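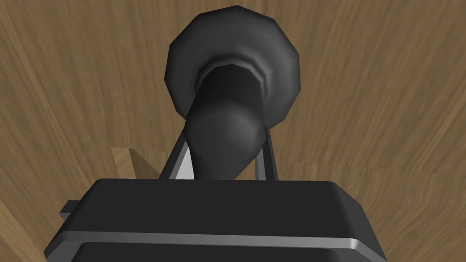

Can you grow decent oyster mushrooms on used coffee grounds from a school canteen?

You can grow very good ones, as long as the grounds are fresh and you mix in some straw. Our best bucket gave us 585 grams on its first flush, and we were thrilled!

Coffee Grounds to Dinner: Growing Oyster Mushrooms at Jotthorpe
Student project report by Rosalía Segura and Anselmo Carrasco

Why we picked this
Our canteen throws out a lot of coffee grounds. Anselmo's aunt grows mushrooms in her laundry and kept telling us that coffee has already been steamed by the machine, so half the work is done. We wanted to find out if she was right (she mostly was) and whether straw makes any difference to the harvest.

What we did
We collected grounds at the end of lunch and used them the same afternoon. After a day or two they start to go green and you've lost your chance. We set up six buckets with lids and drilled holes in the sides, then taped over the holes. Three buckets got grounds only. The other three got grounds mixed half and half by volume with chopped straw that we had soaked in hot water and drained. Every bucket had 500 grams of grey oyster spawn, crumbled in by hand with very clean gloves.

The buckets went into the storeroom behind the science labs in May, where it stays cool and fairly dark. Once the white threads had spread right through, we moved them near a window, took the tape off and misted the holes morning and afternoon. Rosalía did the early shift because she catches the first bus.

Results
Two of the grounds-only buckets went mouldy and had to be bagged up and binned. The third one fruited, but slowly, and the caps were small. All three straw buckets fruited, and the speed of it was amazing. Little grey pins would be poking out at 8 am and by home time you could see they had grown!

Total harvest from all buckets over two flushes was 2435 grams. Most of that came from the straw mix. We think the straw lets more air in, as the plain grounds packed down into a heavy, soggy lump at the bottom.

Problems
We forgot to weigh the grounds before mixing, so we can't work out how much mushroom we got per kilo of coffee. We also misted too heavily in the second week and one cluster went slimy. Fungus gnats turned up near the end, and sticky traps helped a bit.

Next time
We'd like to try pink oysters in summer, and cardboard in place of straw. The last harvest went into a risotto in the food tech room, with too much garlic, and there was none left over.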